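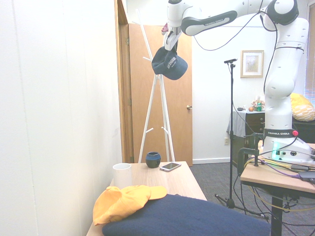 Hiba Nseir wrote back after the last page to ask how on earth you wash a navy cap without it going chalky, and whether the peg by the door is ruining the shape of hers. She has three of them, all with lettering across the front, and one has been through the machine already (poor thing). So the whole page is caps this time, with a bit at the end on what else ends up on the same table.

## Before you wet anything

Have a look inside first. If the brim bends a little and springs back, it's most likely plastic and will take a bath quite happily. If it feels stiff and papery, or it's an old cap from your dad's cupboard, treat it as cardboard and only ever sponge it. I learnt that one on a Fedoruk feed store cap that I loved very much, and the brim came out of the laundry tub like wet Weet-Bix.

Then try the colour. Dampen a corner of a white hanky, press it on the inside of the seam for a minute, and see what comes off. Navy is a terror for this. A faint blue smudge is fine, but if the hanky comes away looking like ink, wash the cap entirely on its own and don't leave it sitting in the water while you go and answer the phone.

## The wash

I use the laundry tub with cool water and a small squirt of wool wash. Powder is what leaves that chalky bloom on dark cotton, Hiba, especially in cool water where it never quite dissolves, and I'd bet that's your trouble. If you only have powder in the house, shake it up in a jar of warm water first and let it cool down.

- Do the sweatband before anything else, with a soft toothbrush and a dab of dishwashing liquid. Short strokes, along the band.
- Leave the whole cap to soak for 40 minutes if it's grubby, and less if it's just been sat in a hot car.
- Go gently over embroidery. Pat it with a sponge and follow the stitches, and leave the toothbrush out of it altogether, or you'll fluff up the thread and white lettering will look grey forever after.
- Rinse until the water runs clear, then rinse again. Dark colours show every bit of leftover soap.
- Press the water out between two towels. No wringing!

White lettering on a dark cap is the fiddly part. If you're at all worried about the dye creeping into it, lay a strip of old white towel under the front panel and another over the top while it dries, and swap them when they feel damp.

## Drying it in the right shape

You want something round underneath, and I've tried most of the kitchen. A mixing bowl is usually too wide. A balloon works beautifully until the cat finds it. My favourite is a squat, round-bellied pot turned upside down on a folded tea towel, with a face washer tucked around it to fill out the crown. Halima Ajayi swears by a big jar with a sock over it, and her caps always look nicer than mine, so take your pick.

Keep it in the shade with a bit of a breeze. Full summer sun will take the navy out of a cap in one afternoon, and you'll end up with a purplish patch on whichever side faced the window. The dryer is out of the question, and so is the top of the heater, however tempting it looks come April when nothing on the line dries before tea.

## Pegs, hooks and shelves

Now, the peg by the door. Hanging a cap by the strap at the back does it no harm at all. Hanging it by the crown, day in and day out, does give you that little nipple in the top, and once it's set in you'll need steam to shift it. Hold the cap over the kettle spout (well above it, mind your fingers), push the dent out from the inside with your knuckles, and leave it on its pot until it's cold.

For storing, nest them one inside the other with the brims all facing the same way, and don't fold the back half into the front. A shoebox holds a good stack. Mine live in an old Drero biscuit carton on the linen shelf, with a cake of soap to keep the silverfish thinking.

## And the table itself

If your sorting table is a pale timber one like mine, put a towel down before the damp cap goes anywhere near it. Navy dye on light timber is a misery. Mug rings I can usually lift with a smear of mayonnaise left on for an hour and buffed off, but blue I've only ever managed to fade. Phones go somewhere else while there's water about, please. I keep a saucer on the windowsill for mine.

Halima has asked for straw hats next, and I still owe someone an answer about felt.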